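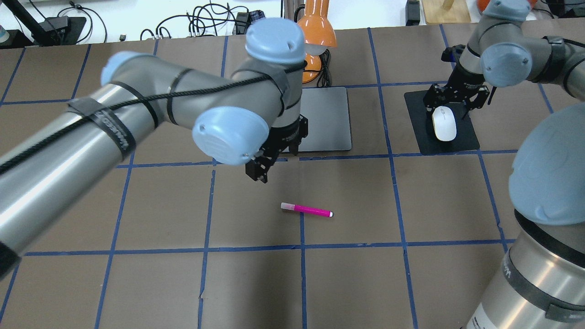
Frequently asked questions about desk grids

Pedton runs the desk-grid workshop on the first Sunday of the month, and these are the questions that come in between sessions. Some come in during sessions too, usually from the back row. If yours is missing, use the contact form. If yours is "why would a grown adult do this," see the second question.

What is a desk grid?

Paper on the table, tape on the paper, one thing per square. You cover the surface with brown paper, run strips of blue painter's tape lengthwise and crosswise until you have squares, and then put your desk things back one at a time, each in a square of its own. A thing without a square goes in a drawer, or to another room, or to the relative who gave it to you.

Why would a grown adult do this?

Most of us have tried the other method, where you straighten everything on Friday and by Monday the stapler has gone feral. Tape lines make a mess visible early. A pen lying across a line looks wrong in a way that a pen lying on a bare desk never does, and you will move it just to make the feeling stop.

Do I have to keep the tape down forever?

No. We suggest 17 days. By then you know where your hand goes for things, and you can peel the whole business off and keep the layout. A fair number of people leave it down for years and get defensive if you ask.

What paper should I buy?

Plain brown paper off a roll. The Bouchard roll we sell at the desk is 200 feet long and will outlast your interest in the subject. If you already have wrapping paper in the closet, use that, though reindeer make the lines hard to see. Tape the edges down under the table lip and smooth from the middle outward. Small wrinkles are fine. Large ones will tip over your coffee, and we have had letters.

Does it have to be blue tape?

It has to be tape that comes off. Blue is easy to find and shows up well on brown. The gray stuff from the garage also shows up well, and will continue to do so after you have sold the house.

How big should the squares be?

A bit bigger than the biggest small thing you use every day. For most people that means the mouse pad. The workshop sheet says 10 inches, which was chosen by someone with a large pad and a lot of table. Measure yours first. If the pad has to straddle a line, the squares are too small and you will be irritated every morning.

My lines aren't straight. Do I start over?

Only if it's going to keep you up at night. Roughly square is square enough. Snap a chalk line if you must, or follow the edge of a shelf board. The laser level in the Larent catalog works very well and costs more than the desk.

Where does the mouse go?

The middle of the grid causes more arguments than everything else on this page put together. One camp says it should stay open for papers. The other says the center belongs to whatever you grab most, and everything else can work its way outward from there. The second camp has its way below, with the little white mouse sitting near the center and the dark gray pad a column over, in a square of its own. Separating a mouse from its pad gets us complaints from both camps. Try it for a week before you write in. If you keep dragging the mouse back to the pad, then the pad was in the wrong square, and now you know which one is right.
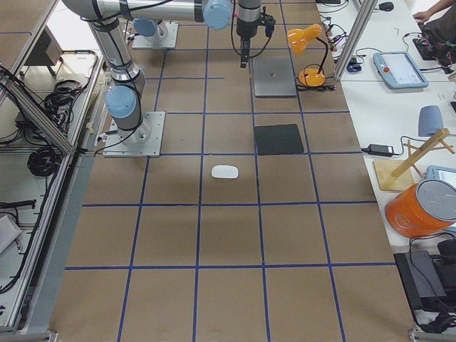
Lamps take up less of a grid than people fear. Pick a spot where the light reaches the squares you write in, and put the base there before you place anything small. People tend to put the lamp dead center on the first try, for reasons I assume are ceremonial, and then spend the week reaching around it. An orange one with a round base, parked at the edge of the grid, leaves you the squares in the middle and is also very hard to lose. The cord is another matter. It trails across the table, as cords do, and no amount of tape will persuade it to think in squares.

So what do I do about the cord?

Let it run outside the grid if it can. If it has to cross, take it along a tape line, and put a short piece of the same tape over it every so often. Funow makes a cord clip that we used to recommend. We stopped when the clips began turning up in the squares, one to a square, as if they lived there.

Do pens and markers get a square each?

One marker, one square, on its side, with room at both ends. This sounds extravagant until you realize it puts a hard limit on how many markers you can own. A magenta marker with a pale pink cap shows up nicely on brown paper, if you need an excuse to stop buying black ones. The cup of 143 dead ballpoints does not get a square. We know what you're going to say about the cup. It doesn't get a square.

What about a side table?

Keep it, and leave it off the grid. Every tidy surface seems to need a neighbor where things go to be somebody's problem later. Side tables fill up with equipment and the spare mouse, and I've made my peace with that. The rule is that nothing crosses from the side table to the grid without a square waiting for it.

Can two people share one grid?

Yes, if you agree on whose squares are whose before the tape goes down. Splitting it down a column works better than splitting it by row, as the person with the far row ends up leaning over everything you own. Couples are welcome at the workshop. We seat them at separate tables.

Can I write on the paper?

You can, and it's the best part. Trace around the base of the lamp and you can put it back after dusting without thinking. Write the names of things in their squares if you share the desk with children or with someone who behaves like one. Use pencil the first week, since you will change your mind.

The cat lies on it.

The cat gets a square. In practice the cat gets four.

Do I need to bring anything to the workshop?

Bring whatever is on your desk now, in one bag, unsorted. Paper and tape are included. Doors open at 10, and the big table by the window goes first. Please don't tidy the bag beforehand. We can tell.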